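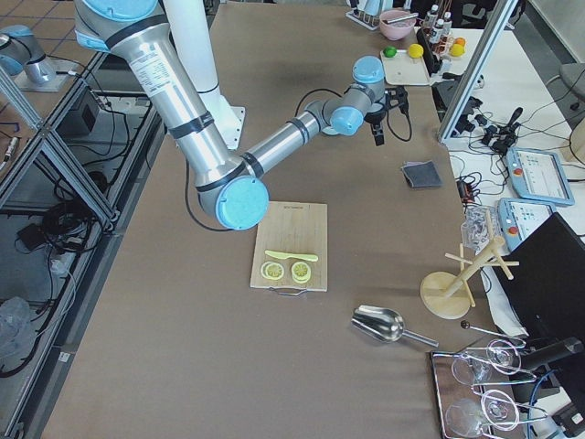
Keerthana Kaimal wrote back on the last draft that the old section had you teaching the pick before the gripper was even zeroed, and she lost a whole morning to it. Order changed. Follow it as is.

## 4. First pick, Jiven tabletop kit

Before you start: arm mounted, pendant booted, gripper cable plugged in at the wrist. If not, back to section 3.

1. Pendant on. Release the red stop (twist, don't pull).
2. Load the Jiven starter program. Set speed to 15 percent. Leave it there untill step 8.
3. Open the gripper all the way. Press Zero. Wait for the beep.
4. Check the wrist cable. Needs enough slack for a full turn of the last joint. Too tight, re-strap it.
5. Put your object down. Spoon in a bowl is a good first one, handle up, leaning on the rim.
6. Jog the arm over the handle. Stop 200 mm above. Save as Approach.
7. Jog down slow, fingers either side of the handle. Save as Grasp.

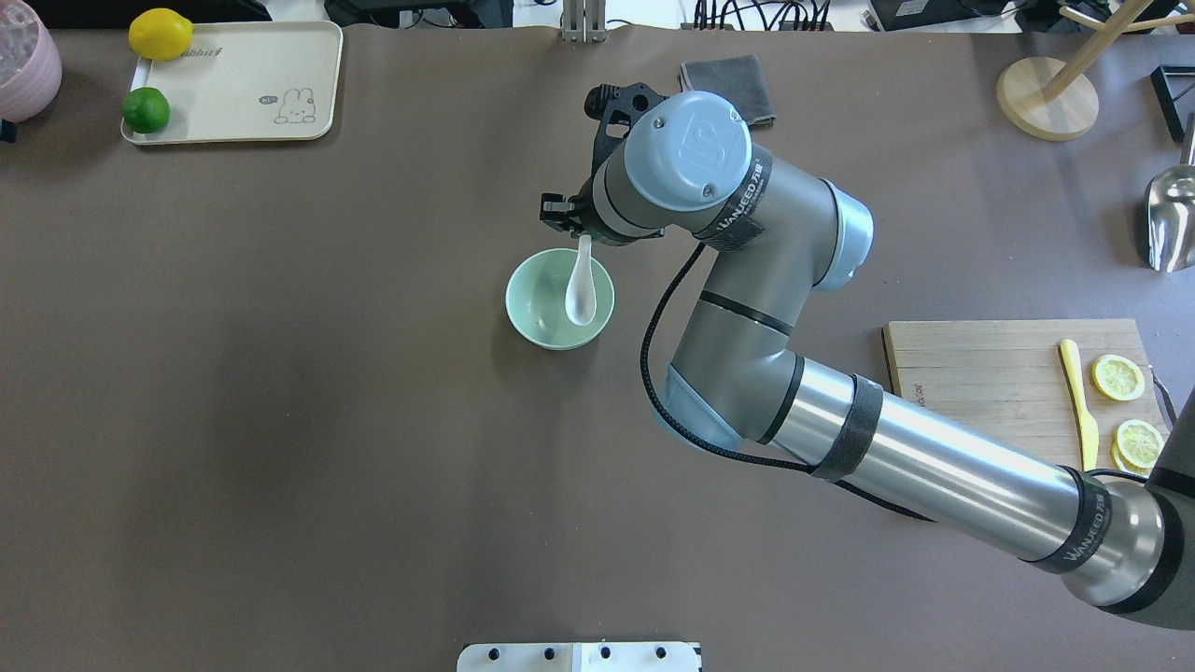 *Fig. 4-2. Gripper at the spoon handle, fingers at the top.*

8. Close at force 4. Lift back to Approach. Slips? Go up one and try agian.
9. Save. Run it 11 times before you touch the speed.

**CAUTION:** Hands off the table while the program is running. Pausing is not the same as stopping. Use the red button if you have to reach in.

**Note:** Ceramic chips. Don't close on the bowl edge, even at low force.

**Note:** Ostano grippers zero closed, not open. Swap step 3 if you have one, see Appendix B.

Error "no grasp" after step 8: Grasp point too high, redo step 7. Still there, call Tristby support and ask for Gangadharan Panicker. Have the serial number ready, label's on the

base.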